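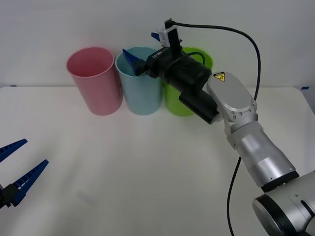 I've been putting off buying a portable PA for years, mostly because I only run a quiz night and the odd village do, and I could always borrow something. Then the borrowed thing died halfway through a raffle and I gave in. I went for the Zulia 6, a battery speaker with two wireless mics in the box, and paid £745 for it. Ouch, but there we are.

First thing to say is that it's loud! I had it in the big room at Onden with 34 people chatting over their supper and never pushed it past halfway. Speech is lovely and clear, even right at the back by the coats. Music is fine too, though a bit thin at the bottom end, so if you want a proper disco you'll need to add a sub (I was quoted £194 for the matching one and said no thanks).

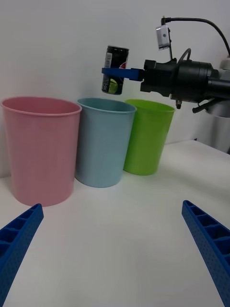

The mics are the best bit for me. They pair by themselves when you switch them on, and I haven't had a single dropout, even wandering off into the kitchen mid-question. My only grumble is that they're both the same black, so you can't tell one from the other in a hurry. Plastic cups for the drinks table come in pink and light blue, so why can't a mic have a coloured ring round the bottom? I've put tape on mine and it looks awful.

Battery life is good. I set up at teatime on Wednesday, ran it until the last table went home and still had two bars showing. 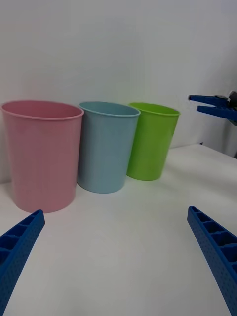

It charges slowly, mind you, so plug it in the night before. The lead is also far too short, and I ended up with the whole thing perched on a chair next to the socket.

I did try the Jiang before buying, which is cheaper and a good deal lighter to get in and out of the car. It hissed whenever no one was talking, though, and in a quiet room that would drive me potty. The Zulia doesn't do that. Four stars from me, and I'd give it the fifth if they'd put a longer lead in the box.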